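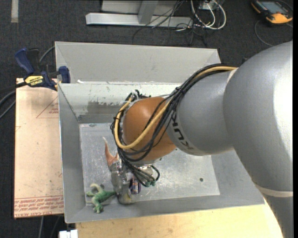 Ploltirholm A-Boards and Pavement Signs

Double sided pavement signs for shops, cafes, salons, garages, pubs, anyone with a door on a street. Made to order in our Usorow unit, posters printed same place. Collect or we deliver. Fitting not needed, it stands up on its own.

Three models. Most people want the middle one.

Ploltirholm Standard
Snap frame, A1 poster both sides. Silver or black. Clear cover sheets included. Folds flat for the night. Fine for sheltered spots, arcades, inside a shopping centre, doorways. Not the one for a seafront or a hilltop, please don't, we get the phone call every December.

Ploltirholm Heavy
Same snap frame, same poster size, but sits on a hollow base you fill with water or sand. Wheels at one end so you can tip it and roll it in. Sprung panel, bends with the wind and comes back. Base takes 25 litres. Sand is better if you're leaving it out all winter, water is easier if you move house a lot. Fill it to the line and no further, water needs room when it freezes. Base in black or dark grey.

Ploltirholm Chalk
Timber frame, dark stain, chalkboard panels both sides. Panels lift out so you can write on them at the counter instead of kneeling on the pavement. Liquid chalk pens or ordinary chalk, both work. Pens: test a corner first, leave a day, wipe. Some cheap reds and oranges ghost and we can't replace panels for that. Replacement panels are stocked though, any quantity.

Prices

Standard, A1, £64 plus VAT
Heavy and Chalk, prices by email as timber and base costs keep moving. Quote holds for a month.
Posters are seperate. One pair free with your first sign if you send us finished artwork.

Artwork

PDF best. Fonts outlined. 3mm bleed on all sides. Keep words well in from the edge, the frame covers a strip all the way round and every week somebody's phone number goes under it. If your logo is only a picture off your website, send it anyway and Ilze will tell you if it'll stretch. Usually it won't. She can redraw most simple logos for a flat fee, ask first.

No artwork at all? Tell us the words and we lay it out. Two rounds of changes included. After that it's by the half hour.

A word on words. Big and few. People are walking past, or driving past, and they have a second or two. "Hot food till 9" beats a full menu. If you must have the full menu put it on the side facing your door and the short message on the side facing the traffic. Dark letters on pale or pale on dark, not red on blue, it shimmers. Arrows are good. If your shop is up a side street get an arrow. Remember the arrow has to go opposite ways on the two sides. We check for this but tell us which side is which.

Posters

Printed on a tear resistant satin stock, not paper. Rain can get behind a cover sheet, paper goes wavy in a week, this doesn't. Strong colours fade slower than you'd think, reds go first. South facing pavement, expect to swap them once or twice a year. North facing, longer.

To change a poster: flip up all four edges, lift the cover, swap, cover back, snap down. Do the long edges last. Thumbnails suffer in cold weather, there's a little plastic lever tool in the box, people throw it out with the packing. Spare levers are free, just ask.

Do I need permission?

Maybe. Depends on your council. Some want a licence and a yearly fee, some want so much clear pavement left for wheelchairs and prams, some don't bother as long as you're sensible. Ring them before you order, we can't ring for you. If you own the forecourt and the sign stays on it that is normally simpler but still check. Most will also ask for public liability insurance. We can send a sheet with the weight and measurements of your model, councils like that with the form.

Keep it off dropped kerbs, tactile paving and bus stops wherever you are. Bring it in when you close.

Lead times

Standard in silver: usually next working day if ordered before noon.
Standard in black: allow a week.
Heavy: allow a week.
Chalk: two to three weeks, frames are glued up in batches and stained after.
Posters only: two working days from when you approve the proof. Not from when you send the file! Approve the proof.

Delivery

Own van locally, carrier everywhere else. Heavy bases travel empty. Check the box before signing, if a corner is crushed write "damaged" on the driver's screen and email a photo the same day. After that the carrier won't listen and it gets difficult.

Collection from the Usorow unit, mornings are best. Back entrance, ring the bell, it's loud in there so ring twice.

Spares

Cover sheets, springs, hinges, corner caps, wheels, base plugs, chalk panels, levers. All kept for all three models, and for the older Ekpo frames too, which we stopped making but there are still over 305 out there that we know of. If you've got an Ekpo and the hinge has gone, the new hinge fits, you just need the longer screws. Say Ekpo when you order and Wichai puts the right bag in.

We don't do spares for other makers' boards. Serkov cover sheets look the same size and are not, they're a few mil short and slip out. Sorry.

Guarantee

Two years on frames and bases against faults. Doesn't cover being run over, blown into a car, stolen, or a base left brim full in a frost. Posters not covered but if one arrives with a print fault we do it again.

Bigger orders

Chains, estate agents, markets, festivals: price drops at five signs and again at 20. Mixed models fine. Each can have differant artwork, no extra for that as long as it all comes in together and the files are named by branch. Hemi Ashby looks after anything over ten signs, put his name on the email and it goes straight to him.

Also useful with these

Chain and lock kit, for forecourts
Leaflet holder, clips on one side, Standard and Heavy only
Sand, no, we don't sell sand, builders merchant, kiln dried
Chalk pens, white or mixed pack

To order: email with model, colour, quantity, delivery postcode and artwork if you have it. Proof comes back by email, normally same afternoon. Payment before we print. Accounts for trade customers after the third order, ask Nneka Nwachukwu in the office.

Phones 8.30 till 4.30, closed for lunch 1 till half past.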